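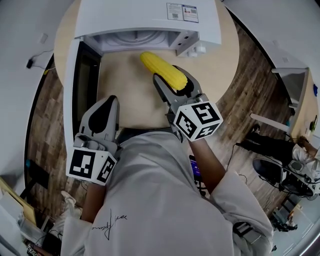
Putting food in a microwave sounds like the easiest job in the kitchen, and it's still the one I would use to sort the serious machines from the rest. Dušan asked last week whether it's time for us to buy something for the break room and the packing bench, and I said I'd write back once I had read through the trial notes from Rallent. My short reply is that I would wait. Take an ear of corn. A person working with a gripper in each hand can bring it to the open door of a microwave and keep the other gripper free, and the person is the one deciding how to lean over the table, which side to come in from and where the door is. Take that person away and the machine has to decide all of it. The holding part has come a long way. The deciding part is where the trial machines lose their time.

Rallent ran theirs in the Hilcombe office kitchen from March on. The job was short: open the door, put one item in, close the door, turn a knob, take the item out again, set it on the table. The machine was allowed to try 50 times with the table, the oven and the item always in the same place. It did that well enough that the staff stopped watching. Then they moved the oven a hand's width and turned it a little. It still found the door, but it caught the edge of the opening with the item often enough that they went back to standing next to it.

I don't think that's a failure. It's just a long way from what Dušan described, where people come in, shove things to one side to make room for their lunch and leave. Our kitchen table has something different on it every time I walk past.

The other thing in the notes is soft items. Rallent started with a hard plastic block and got good numbers. A bread roll was worse. A bag of frozen peas was much worse, partly because it changes shape while you hold it and partly because it hangs down and hits the lip of the oven. Anybody who has tried to hire help for the packing bench will know the same problem: boxes are fine, padded mailers are a pain.
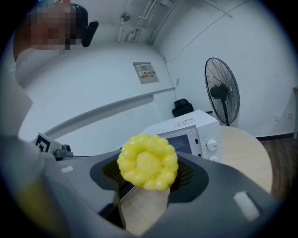 Can we buy one machine now that does both the kitchen and the bench?

Rallent will sell you one that has been set up for both, but you would be paying for two separate jobs and doing the changeover by hand. Somebody has to roll it across, line it up with the marks on the floor and pick the right program. In their notes the changeover needed a trained person each time. I would count that person's time in the price.

On price, since several of you asked me off list: the quote was $800 a month on a two-year lease, with the arm, the base and remote support included. Grippers wear and are charged separately. Yordanov quoted lower for the lease but wants to charge for support by the call, and from what Blagoje has told us about his year with them, the calls add up.

Velimir asked whether we could train it ourselves by doing the chores by hand with the grippers and letting it learn from the recordings. That's a real method and people are getting results with it. What I'd ask first is who does the recording, and for how long. Rorklow told me they want 100 good runs of a chore before they will even look at it, and that's for one chore in one room. They also want the runs to differ from each other, so you can't stand in one spot and repeat yourself. I would be glad to try it on the packing bench over a slow month. I wouldn't start with the kitchen.

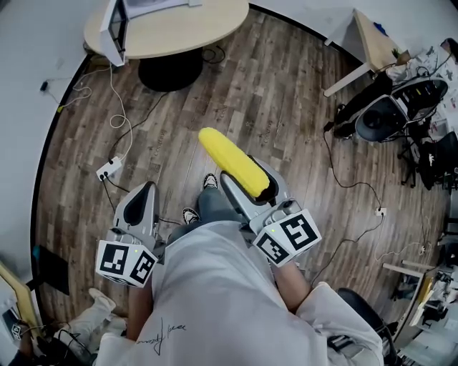
FLOORS AND LOW PLACES

This was Poul's question and it deserves its own heading. Most of the demos I've been sent take place on a tabletop. In a house, and on our shop floor too, a lot of the work is lower down. Things get dropped, things get left by the wall, and cords run everywhere. A power strip on the floor with its cords trailing over the boards is no trouble to a person in sneakers, who steps over it while carrying a piece of corn and doesn't give it a thought. For a wheeled base it's a wall, or worse, it's something to drag along.

Rallent's answer is to clear the floor first. Their site sheet says no loose cable in the working area and no chairs left out. I can see why they ask. But if we have to tidy up before the machine can tidy up, I'd like that said plainly in the proposal. We could do it at the packing bench, where the cords can go up to the ceiling track. I don't see how we do it in the kitchen or the front office.

Legs would help with the cords. The walking machines I've read about cost far more than the lease above, and I haven't found one I'd leave alone near the loading door.

So what I'm proposing is this. Keep the bench on the list and look again next spring. Drop the kitchen for now. If Velimir still wants to try recording, I'll ask Rorklow what a loan of the hand grippers would cost and report back here. Nuwan, could you find out whether the insurance covers a leased machine that moves about after hours? I looked in the policy and couldn't tell.

Blagoje, please correct me if I got the Yordanov support charges wrong. I was going by your message from last summer.

Poul, one more thing for you - the lift table is a separate matter and I haven't forgotten it.

Velimir, the site sheet is in the shared folder under Hilcombe if you want to read it yourself.

Original message
From: Dušan Mladenović
Sent: August 2025
Subject: robot for break room / bench?

Hello all,

I keep seeing clips of robots loading dishwashers and heating up lunch and I would like to know if any of it is real yet. We lose a fair amount of time to small chores. Break room cleanup, putting returned stock back on the shelf, filling mailers at the bench. None of it is hard and all of it gets skipped when we're busy.

Has anyone here seen one work in person, with no one steering it? I don't mean at a trade show. If there's something we can lease and try, I would support spending on it this year. If it's still a toy, tell me and I'll stop asking.

Also, would it need its own room, or can it work around people?

Dušan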